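Ticket: Small treat bags sliding together on the packing tray
Opened by: Perla Tovar, gift packing, Plommont
Assigned to: Mamta Tripathi
Status: Closed
Opened: 3 May 2023

What's going on

Hi Mamta, I hope you're well, and sorry in advance for the long message! We are putting together the welcome gifts for the Callon order, 500 in all, and every gift gets one small clear bag of chocolates. The trouble is the bags. When we lay them out on the green trays they slide down to one end and tangle, and by the time Lempi picks one up she has two, and she has to stop and pull them apart (very gently, because the film tears if you look at it wrong).

We had nothing like this in March, when we did the bigger job with 700 gifts, but those were little boxes and they stayed where you put them.

What we've tried so far

Wiping the trays with a dry cloth. It helped for a few minutes and then we were right back where we started.

Folding the loose end of each bag underneath. This works nicely, but it's slow, and the fold opens up again if you bump the table.

Using fewer bags per tray. Better, but Aivar was walking back and forth to the shelf all morning and he let me know it.

Reply from Mamta

Thank you, Perla, and please don't apologize, the long messages are the useful ones. Could you put a single bag on a tray and send me a picture of it? I'd like to see how much spare plastic there is at the ends before I start guessing. Please tell me too whether the chocolates are in a row or just dropped in.

Reply from Perla

Of course! They go in a row, three Ferrero Rocher to a bag, each in its own wrapper. You'll see the loose flap at one end and the gathered tail at the other – those are the parts that catch on the next bag.

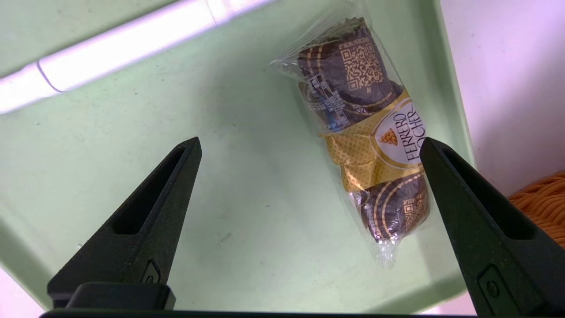 What to change

Mamta again. That's plenty of extra plastic for three chocolates, and I think it explains most of your tangles. Please lay the bags side by side with all the tails pointing the same way, and put a sheet of the plain tissue from the Nokar cupboard under them so they have something to grip. Natalina can order the shorter bags for next time, but let's use up the ones we have.

Update from Perla

We did two trays this way before lunch and two more after, and Lempi hasn't had to untangle a single one. The tissue wrinkles a bit when you slide the tray, so we carry it level now. Happy for you to close this, and could Natalina copy me on the order for the shorter bags?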